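Open Day Demonstration Area – Pre-Opening Safety Checklist with Comments
Site: Skostau building, ground floor, Adams room
Inspected by: Siyabonga Dlamini
Demonstration lead: Hongjun Han
Date: 04/06/2023

Ratings used: OK / OK with comment / Fix before opening / Not applicable

SECTION 1 – ROOM AND ACCESS

1.1 Both exits clear and unlocked from inside: OK
1.2 Walkway between the door and demonstration table: OK with comment. The coat rack narrows it. Fine for one line of visitors, but strollers should come in by the side door.
1.3 Room limit posted at the entrance: Fix before opening. The sign still gives the figure for the lecture layout. With the table and barrier in, the limit is 30 people. Hongjun to print a new one.
1.4 Fire extinguisher in place, tag current: OK
1.5 Cables taped or covered: OK with comment. Tape is lifting near outlet 277. Press down again at midday.

SECTION 2 – DEMONSTRATION TABLE

2.1 Table stable, feet locked: OK
2.2 Surface smooth, no splinters or raised edges where visitors put their hands: OK
2.3 Demonstration items suitable for handling (no glass, no sharp edges): OK
2.4 Plastic bags and film under staff control: OK with comment. Bags are used in the soft-item part of the demonstration. They must not be left within reach of small children. Keep them on the staff side and put them in the lidded bin between sessions. 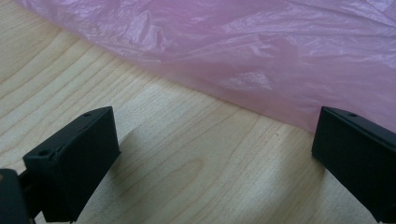 Item 2.4 – pink bag on the table, gripper fingers open.

2.5 Drinks kept off the table: OK with comment. There is no sign. Staff will remind visitors at the start of each session.

SECTION 3 – HAND-HELD GRIPPERS (DRIRKOV SET)

3.1 Fingers free of cracks and rough edges: OK. Checked by hand on each unit.
3.2 Screws tight: OK with comment. One was slightly loose on the spare unit and was tightened during the inspection. Check again after lunch.
3.3 Fingers open fully and return without sticking: OK
3.4 Pinch points explained to visitors before handling: Fix before opening. The script covers the fingertips but says nothing about the linkage behind them, and that is where a child's finger would go. Hongjun will add a sentence and show the spot on the unit.
3.5 Wrist straps fitted: OK
3.6 Wipes available for handles: OK. One pack of 200 at the table, another in the cupboard.
3.7 Table clear between the fingers before a visitor takes the handle: OK with comment. Staff should move the last item away first, then hand over the gripper. In the run-through this was done the wrong way around twice.

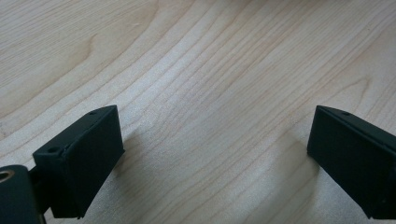 SECTION 4 – ROBOT ARM (FLEROV CELL)

4.1 Barrier in place on all open sides: OK
4.2 Emergency stop tested: OK. Tested from both the pendant and the wall button. The arm stopped each time.
4.3 Emergency stop reachable by the presenter without crossing the barrier: OK with comment. Reachable, but the presenter has to stand on the left. Mark the floor.
4.4 Reduced speed mode set and locked: OK. Key held by Siyabonga.
4.5 Arm powered down between sessions: OK. Allow 5 minutes for restart – do not skip the homing check if the line is long.

SECTION 5 – STAFFING AND VISITORS

5.1 Two staff present whenever the arm is powered: OK
5.2 First aid kit in room: OK with comment. Bandages are low, since nobody restocked after the January visit. Top up from the office kit.
5.3 Children under adult supervision: OK. Covered in the welcome talk and on the leaflet.
5.4 Ear protection: Not applicable

ACTIONS BEFORE OPENING

1.3 New room limit sign – Hongjun Han
3.4 Pinch point wording added to script – Hongjun Han
4.3 Floor mark for presenter – Siyabonga Dlamini
5.2 Bandages – Siyabonga Dlamini

Area may open once 1.3 and 3.4 are signed off. The other two can be finished during setup.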